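Subject: Re: [hearth-install] Clearance behind the Fumero 70 on a covered patio
Date: 12th June

> We are putting a Fumero 70 under a covered patio at the Te Moana
> site. The back of the unit will face a framed wall with cement
> board over the studs. The manual gives one rear clearance for
> open air and a larger one for covered areas, but does not say
> whether cement board changes either number. The gas supply is
> natural gas, and the run from the meter is 62 feet with four
> elbows. Can I use the open air figure if two sides of the patio
> are open? Also, has anyone run this burner on half-inch pipe at
> that length?

Two separate questions, so I will take them in order.

Clearance is measured to the combustible framing, not to the face of the cement board. The board does not burn, but it passes heat to the studs behind it. Unless the manual states a reduced clearance for a listed shield with an air gap, use the larger figure and measure it from the stud face. Two open sides do not make the patio open air for this purpose. The manual treats any solid roof over the unit as a covered area. If your copy has the loose sheet dated August, read that one, as the table was reset and the notes under it were moved to the next page.

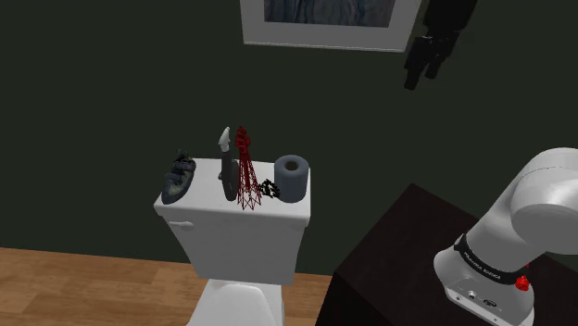 If you need to get the unit closer, the usual way is a ventilated shield on one-inch spacers, open at the bottom and at the top. Do not close off the top gap with trim. Savow sells a kit for this, part 1055, but the spacers in it are short for use over stone veneer and you will need longer screws. Check with your inspector before ordering. Ours wanted the shield listing sheet on site and would not accept the catalog page.

On the pipe, I would not use half-inch for that run. Each elbow adds equivalent length, so 62 feet measured is closer to 70 once the fittings are counted, and the shutoff and the flex connector add more drop after that. Size it from the table for your supply pressure, using the full input rating of the burner plus anything else on the same branch. If a grill or a patio heater shares the line, add both. Three-quarter to a tee near the unit, then a short half-inch drop, has worked for us on the Pornari burners. 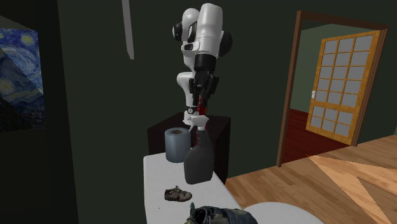
Check the inlet pressure with the burner on high and every other appliance on the line running. A reading taken with everything off tells you very little. Low pressure on this model shows up as a lazy yellow flame on the left end of the pan and soot on the front log within a few evenings. People often move the logs to fix it. Set the logs per the diagram first, then look at the pressure.

One more point about the roof. Measure from the top of the firebox opening to the lowest combustible part of the ceiling, including any beam, fan blade or light fixture. On our last covered job the ceiling boards cleared and the beam did not, and we had to move the base forward 219 mm after the pad was poured. The gas stub was then in the wrong place and had to be brought up again through the side panel.

If you post the supply pressure and the burner input from the rating plate, I can check the pipe size against my table. The plate is behind the lower access door, on the right.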